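Ticket 778: Quotation PDF stops after page 7, no error message
Product: Kudent Quotations, desktop version
Status: Closed
Opened by: office, Ogilvie Furniture
Handled by: Innes Moffat

Opened by customer, 8:40

Hello,

I write for the office of Ogilvie Furniture. We make our quotations in Kudent and the item list comes from Bomis, which is our stock and accounting program. Since Thursday I cannot produce a complete PDF of a long quotation. The PDF is made, it opens normally, but it ends after page 7. The total, the delivery terms and the place for signature are missing. On the screen in Kudent the quotation is complete and the total is correct.

The quotation has 88 lines. It is for our customer in Gondholm and he waits for it, therefore I would be thankful for a quick answer.

What I have already tried:

Closed Kudent and opened it again. Same result.
Restarted the computer. Same result.
Saved the PDF to the desktop and not to the network folder. Same result.
Printed on paper directly. The printer also stops after page 7 and says the job is finished.

No message appears. The green bar goes to the end, and then it says "Export complete."

Short quotations are fine. I made one for a single wardrobe this morning and it came out good.

Reply from Innes Moffat

Hi, thanks for the clear report. Could you send me three things please: the version number (Help, then About), the name of the template the quotation uses, and the export log. The log is off by default. You switch it on under Settings, Output, "Write detailed log," then run the export once more. It will be in the same folder as the PDF.

Also, did anything change on or just before Thursday? Update, new template, new printer?

Reply from customer

Thank you. The version is 4 and the line under it says "no updates available." The template is "Long with sections." It was made by my colleague before I started in this office, so I do not know how exactly it was built. Nobody has edited it lately, the date of the file confirms this.

About changes: we have no new printer. Windows made an update but this was the week before, and after it I produced long quotations without problem. On Thursday in the morning I did the item import from Bomis, as I do every month. I did not think of it at first because it is a routine for me.

The log is attached. I read it but I don't understand much. The last lines are:

section 3 start
section 3 layout ok
section 4 start
text block skipped
document closed
export complete

I find it strange that it says section 4 start but there is no section 4 end. For the sections before, there is always a start and an "ok."

Reply from Innes Moffat

You read it right, section 4 never finishes. The exporter meets something it can't lay out, skips it, and then closes the document early. It should give you a warning and it doesn't, so I will report that to the developers in any case.

What is in section 4? I would like to know the kinds of content: only item lines, or also notes, pictures, a table?

Reply from customer

Section 4 is "Drawers and shelf boards." It has item lines, one note in cursive about the oil finish, and two pictures between the item lines. After it comes section 5, which is only delivery and assembly, and then the total.

I copy the section here as it stands on the screen, with the prices taken out.

Drawer with front in wood, body gray
Soft closing, set for left and right
Handle: none, customer will choose later

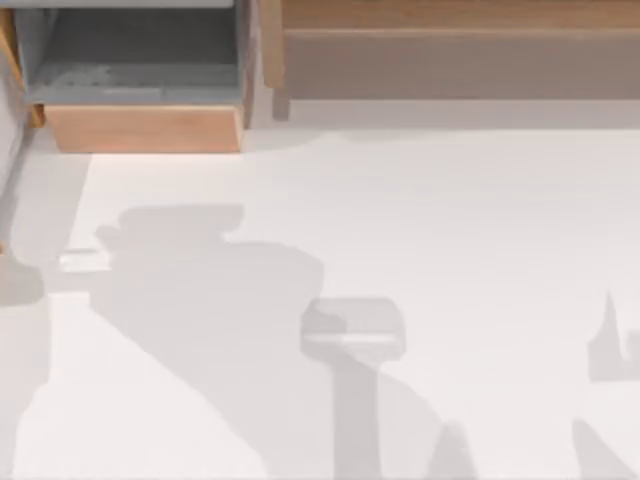
Drawer with wooden front, open
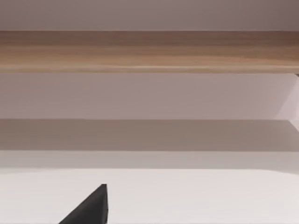

Shelf board, honey color, oiled
Wall fixing, hidden
End piece for shelf board
Note: The oil finish needs to dry before first use. Please see care sheet.
Spare oil, small can

After "Spare oil, small can" the section is finished. In the PDF I still see the lines "Wall fixing, hidden" and "End piece for shelf board" at the bottom of page 7. The note and the spare oil are not there any more, and nothing after.

Reply from Innes Moffat

Very useful, that puts it between the end piece line and the spare oil. Let's take it step by step. Please work on a copy of the quotation so that the original stays safe (File, Save as copy).

Test A: delete the note about the oil finish, export.
Test B: put the note back, delete the spare oil line, export.
Test C: keep both, but switch to the template "Standard," export.

Tell me for each one if the total appears in the PDF.

Reply from customer

I did the tests in the order you gave.

Test A, note deleted: the PDF still stops at the same place. The total is missing.

Test B, spare oil deleted and note there: the PDF is complete. Total, delivery terms, signature, everything.

Test C, template "Standard": the PDF is complete, but the spare oil line is printed with an empty description. There is only the article number and the price. I had to look twice to notice it.

So I would say that the problem is in the spare oil line. But I do not see anything wrong in it. I compared it letter by letter with the same line in an old quotation, and for my eyes they are equal.

One correction to my earlier message. I wrote that the short quotations are fine. This is true but none of them had spare oil in it. So maybe the length has no meaning here, and I am sorry if I sent you in a wrong direction.

Reply from Innes Moffat

No need to be sorry, the length was a fair thing to suspect. I suspected it too.

Now I think there is a hidden character in the description of that article. Please try this on the copy: click into the description field of the spare oil line, go to the very end with the End key, and then press the left arrow key slowly, one press at a time. Watch if there is a place where the cursor doesn't move although you pressed.

Reply from customer

Yes! Between "oil," and "small" the cursor stays still for one press. I repeated it from the other side with the right arrow and it happens at the same place. In the old quotation the cursor moves with each press.

I deleted from this place with the Backspace key. The text looks the same as before. Then I exported and the PDF is complete, with the template "Long with sections" and with all lines.

I did the same in the original quotation and I sent it to our customer before lunch. He has confirmed that he received it. So the urgent part is over for me, but I would like to leave this ticket open, because the wrong character must still be in our item list and next month it will come again.

Reply from Innes Moffat

Great news, and agreed, we leave it open. Two questions about the import. How do you get the list from Bomis into Kudent, as a CSV file? And do you open the file in something else in between?

Reply from customer

It is a CSV file, yes. In Bomis I choose Lists, Articles, Export, and I save it. Then I open it in the spreadsheet program, because our supplier for oil and wax sends his new prices by e-mail, and I enter them there. After that I save and import into Kudent.

While writing this I think I know it. This time the supplier changed also some names of his articles. I did not type the names, I copied them from his e-mail and pasted them. In the months before I typed only prices.

I checked the other articles from the same e-mail with the arrow key method. Wax has it too, and the brush cleaner. We did not quote these since the import, so there was no damage.

Reply from Innes Moffat

That explains it completely. E-mail programs sometimes put in characters that tell the text where it may break. You can't see them, and most programs ignore them. The Kudent layout engine should ignore them as well, but in templates with sections it gives up at the first one. The developers have reproduced it with your line and accepted it as a bug. I can't promise a date for the fix.

Until then, there are two ways to protect yourself.

First way: when you paste from an e-mail, use "Paste as plain text" into a simple text editor first and save that file with the encoding ANSI. The editor will warn you that some characters will be lost. Accept this, close the file, open it again, and copy from there. Check that special letters in the names survived.

Second way: in the Kudent import window, open "Advanced" and tick "Clean text fields." This removes control characters from all descriptions. It makes the import slower, up to 4 minutes for a large list, and the window may look frozen. Please let it run.

I would recommend the second one for you. You only need to tick it once, the setting is kept.

Reply from customer

I took the second way. I exported the list from Bomis again, entered the prices and the names as before (pasted from the e-mail, on purpose, to have a real test), ticked "Clean text fields" and imported. The window looked frozen as you said and then it continued.

Results:

Spare oil: cursor moves normally.
Wax: cursor moves normally.
Brush cleaner: cursor moves normally.
Export of the Gondholm quotation, new copy with articles inserted again: complete with total.
Print on paper: complete.

One thing I noticed. After the cleaning, some descriptions that had a line break in them are now in one single line. For example the fittings, where we had the size on a second line. It is readable but not so nice. Is there a possibility to keep the line breaks?

Reply from Innes Moffat

Not with that option, unfortunately, it treats a line break as a control character too. As a workaround you can write a vertical bar where you want the break, and then in the template settings under "Text," set "Bar as line break" to yes. I have added your remark to the bug report.

Reply from customer

The vertical bar works. I changed the fittings in Bomis itself so that I do not have to repeat it each month. In Bomis the bar is visible in the list but my colleagues say it does not disturb them.

I also wrote a short instruction for the office, which I put here in case another customer has the same problem:

1. Export articles from Bomis.
2. Enter new prices.
3. Import in Kudent with "Clean text fields" ticked. Wait until the window is free again.
4. Make one PDF of a long quotation and look if the total is on the last page.

From my side the ticket can be closed. Thank you for the patience with my long messages.

Closed by Innes Moffat

Closing with workaround. The missing warning and the early closing of the document are filed as two separate bugs, both linked to this ticket. You will get an automatic e-mail when either one changes status.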